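Gripper shoot-out: buns into a steamer, Eder vs Drustus fingertips

Posted in: End effectors and tooling

wristflange
July 15, 2025

Right, I said back in March that I'd stop moaning about fingertips and do a proper comparison, so this is me doing it. We've had two arms side by side at the Stovham unit for a while now, and the job I've settled on is the one everybody hates, soft buns going from a plate into an electric steamer. The grippers are both two-finger parallel-ish linkage types. What I'm comparing is the tips (Eder on one run, Drustus on the next) and the controller settings that go with them.

The left arm's only job is the glass lid, which sounds easy until you try picking up a see-through thing with a depth camera. The right arm does the buns. Same start pose every time, same plate, same lighting. 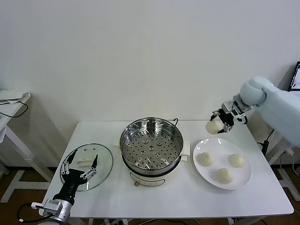 Right arm with a bun in its fingers, left arm open over the lid handle.

Numbers so far: 155 runs across both tips. Eder dropped or squashed 6. Drustus also 6! I was properly annoyed, I'd been hoping for a clear winner. But the failures are different. The Eder tips squash, the Drustus tips let go. I know which one I'd prefer to clean up after.

Happy to hear how other people would set the force limit on this, because mine is mostly guesswork.

benchpress_ohm
Nice one, been waiting for this since your March rant. What are you closing to, position or current? If it's position then I don't think you're comparing tips at all, you're comparing how good your bun width guess is. We had exactly this at Grindetgate with bread rolls and wasted weeks on it.

wristflange
Position with a current cap on top. And yes, fair, the width guess is a bit rubbish – I take it off the head camera and the pleats throw it out. I could go current only but then the close gets slow and it feels horrible to watch.

sprocketeer
I'll disagree with benchpress a bit here. Current only on a linkage gripper is not the magic fix people say it is, the force at the tip changes with how far open the fingers are. On a fat soft thing you're at one end of the travel and on a thin thing you're at the other. Position plus a cap is what I'd do too, just with the cap lower than you think.

Also, how are you letting go over the basket? In my experience half the trouble with anything doughy is the release, not the pick.

wristflange
Release is the bit I've fiddled with most. I started out opening fast and the bun would stick to one finger and roll. Now it opens a crack, waits, then opens the rest of the way and lifts straight up. Much happier with that. The first one goes to the back of the tray so that the wrist isn't reaching over anything on the next go. 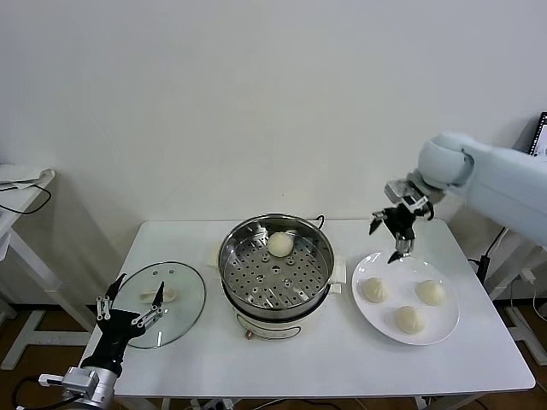

One bun in the tray, three still on the plate.

Cap is lower as of this morning, sprocketeer, so we'll see. I'd like a few more of the Drustus runs done before I say anything about it.

benchpress_ohm
Fine, but I'm standing by my point about width. Log the finger gap at contact for every pick and plot it against the failures. I bet you a pint your squashed ones are all the wide buns.

tin_opener_9
Can I ask about cameras instead? Everyone's on about force and I reckon your lid is the harder half. Are you using the wrist view for the handle or just the head one?

wristflange
Both, but the wrist view does the last bit of the approach. From the head the lid is mostly table with a thin rim round it, so I go for the pale handle and forget about the glass. I like having both fingertips in the wrist view the whole time too, as I can check the gap by eye before anything moves. I've saved 3752 frames off the wrist cameras up to now and I'm slowly going through them looking for tips that have crept round on their screws. Dull work, lots of tea. Open position against a plain wall is what I use for checking they match left to right:

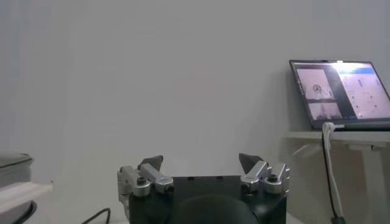 sprocketeer: checking by eye is all right for spotting a loose tip but it won't catch a worn linkage. Close on a feeler gauge at the start of each batch and write down what the controller reports. Takes a minute and you'll see it drift long before a camera shows you anything.

wristflange
Hmm, ok, that's annoyingly sensible. I've got gauges in a drawer somewhere. I'll do it before each batch and stick the readings up with the finger gap plot. Might be a bit, I've got to re-run the Eder half with the new cap or it's not a fair test.

tin_opener_9
Please put the lid failures in as well when you do!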